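Six weeks with the Panemar arm kit

I bought a robot arm in the way other people buy a rowing machine. I had a clear picture of the person I would become, and that person had no cables on his floor.

Some background, for anyone who came for the sourdough posts. I run the loan desk at a shared robotics lab. People borrow adapters, chargers, extension leads and network cable, and they bring them back in the condition of something pulled out of a drain. Sorting the returns used to eat most of my afternoon. So when Panemar started selling its tabletop kit with a "returns and sorting" add-on, I filled in the form before I had finished my coffee, and spent the next hour writing the email that explained to my boss why I had done so.

The kit comes in two boxes. One has the arm, the gripper, the power supply and a bag of bolts with 29 bolts in it. The manual asks for a different number, depending on which page you're on. The other box has the mount, the control unit and a laminated card that says WELCOME TO EASY. I have kept the card. It is on the wall by the kettle.

Putting it together took me most of a day, and I would call myself handy. The mechanical side is well made. The joints line up, the screws bite, and the arm feels solid when you push on it, which I did a lot in the first week when it wasn't listening to me in any other way. The software is where your evening goes. The setup wizard from Vunstead (they write it, Panemar puts its logo on it) has 40 steps, and step 31 sends you back to step 12 if you have named your table something with a space in it. My table was called "Big Table". It is now called "BigTable" and we have both moved on.

Teaching it is the fun part. You guide the arm through a job, it records what you did, and after enough rounds it has a go on its own. The brochure says "a handful" of rounds. I did 68 for picking a tied bundle of cable out of a bin, and by the end I was giving it little encouraging nods.

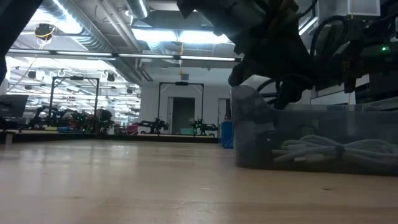
It is good at bundles. If somebody has taken the trouble to tie a cable in the middle, the arm will come down, fuss for a second like a cat choosing a cushion, and lift it out more often than not. Over a full afternoon I stopped watching it, and I can't give a machine a nicer review than that. Loose cable is another matter. Give it an untied extension lead and it will pick up one loop, raise it high with great ceremony, and drag the rest across the table behind it.

See-through bins gave me trouble too. Support told me the vision system "may prefer opaque containers in some lighting," and our lighting is the kind you could perform surgery under. I moved the home position a little and turned down one setting that I never found in the manual, and it got better. I don't know which of those did it and I am not touching either.

About support. I have to be fair to Taner Kırmızıgül, who answered every one of my messages, including the one I sent at midnight that only said "why". He never once told me to restart it. He did tell me, kindly, that I had mounted the wrist a quarter turn off, and that this explained the bowing.

Now the money. The add-on costs 600 a year on top of the kit, and for that you get the sorting routines, updates and Taner. The first two are fine. I'd pay for the third. If you only want the arm, the Dursun one is cheaper and a friend swears by it, though he also swears at it, and you would be writing all your own routines.

Would I buy it again? For a desk like mine, with lots of the same thing coming back every day, yes, I think so. I get back over an hour most afternoons, once you leave out the ones I spent on the wizard. For a garage or a kitchen table, no. Buy some cable ties and a bin and keep the change.

The trial ends on 17th December and I've told my boss we should keep it. She asked what it does when there are no cables to sort. It parks itself over the bin and waits, same as me.

Next post is the rye starter from Irkevska, which has also stopped listening to me.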